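Ekness
Opportunities

Call for Participants: Wooden Tableware and Small Object Sorting Study

Ekness invites adults to take part in a study of how people put small household objects away in open bowls. The study is led by Hanna Zakharchenko and Lise Beaudoin and will run through July in the ground floor study room at Eswood.

About the study

Many households keep a bowl on a table or shelf for small items. The study looks at how the size of the bowl, the height of its rim and its distance from the object affect the way an adult picks the object up and sets it down. Results will be used in the preparation of guidance on table layout for people with reduced grip strength.

What participants will do

Each participant will attend 2 sessions. A session takes about 64 minutes, including a short rest. Participants will be seated at a table and asked to place blocks and other small objects in a bowl at their own pace. A brief questionnaire on tidying habits at home will follow. There is no test of speed, and no preparation is needed.

Who may apply

Applicants must be 18 or older and able to sit comfortably at a table for 15 minutes at a time. Both right-handed and left-handed applicants are welcome. Persons who have had hand or wrist surgery in the past year are asked to contact the study office before applying. Current employees of Ekness and members of their households are not eligible.

Materials

Round wooden bowl and green block on the tabletop.
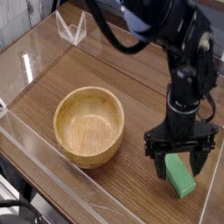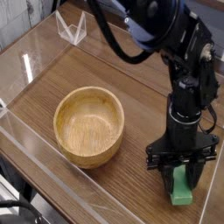 How to apply

Application forms are available from the reception desk at Eswood or by mail from the study office. Completed forms should be addressed to Trevor Ross, Participant Coordinator. Applicants will be told of the outcome in writing, and those selected will receive a consent form to read and sign before the first session.

Travel costs within the local transit area will be reimbursed on presentation of receipts. Participants may withdraw at any time without giving a reason.

Questions about accessibility or the handling of personal information may be directed to Manon Morin at the study office.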